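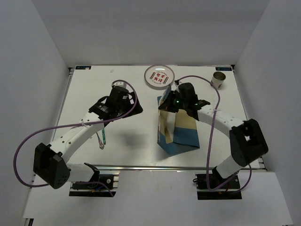 Forums > Kitchen and Laundry > Table Linens > Care and Cleaning

Last updated: December

Cotton placemats shrink unevenly and will not lie flat after washing

I have a set of woven cotton placemats, plaid, plain weave, single layer with a turned hem on all four sides. After three washes the body of each mat has drawn in more than the hem. The corners lift and the long sides ripple. A plate placed in the middle rocks slightly. The care label reads "machine wash warm, tumble dry." I wash at 60 with a normal cotton load and tumble dry on the standard setting. Water is hard. Detergent is Flonex powder, full dose.

I would like to know whether the shrinkage can be reversed, and whether the remaining mats (unwashed, same batch) should be treated differently.

Posted by hemline_rukton, Wednesday

Browse | New posts | Unanswered | Search

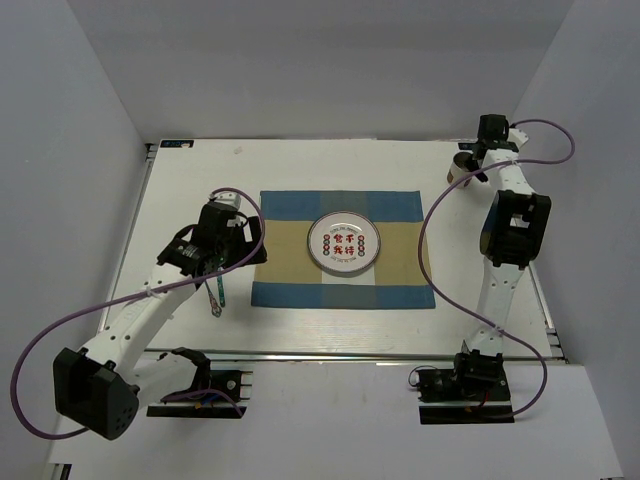 REPLIES: TABLE LINENS

tristari_weaves

Most of what you see is relaxation shrinkage. The yarns are held under tension on the loom and the fabric is finished slightly stretched. Heat, water and agitation release that tension. The hem has three layers and a line of stitching, and the sewing thread is probably polyester, so the edge holds its length while the body contracts. The ripple is the difference between the two.

Partial recovery is possible. Soak the mat in cool water until it is wet through, press out the water in a towel, and pin it to a padded board at its original dimensions. Measure an unwashed mat to get these. Pull along the warp first, then the weft, never on the diagonal. Leave it pinned until fully dry, then press from the back with steam. Expect the mat to draw in again at the next warm wash.

If the hem still ripples, unpick it on the long sides, press the body flat and resew with cotton thread at a longer stitch.

For the unwashed mats: cold wash, short spin, dry flat. Do not tumble dry.

Posted by peeters_mill_end

Starch. Works for me.

gsm200

Agree with the first reply except on one point. If the unwashed mats are going to be used at every meal they will need a warm wash sooner or later, for grease. I would unpick the hems now, wash the mats once at 60, dry them, press, and hem afterward. Zigzag the raw edges before that wash or they will fray. You lose a little size but the edge and the body then match.

Also check the fabric weight. Mine are 200 gsm and ripple badly. A heavier cloth from the same mill, same hem, stays flat. Full-dose powder in hard water is the correct dose, so I would leave that alone, but add a second rinse if the cloth feels stiff.

Threads | Members | Help | Top of page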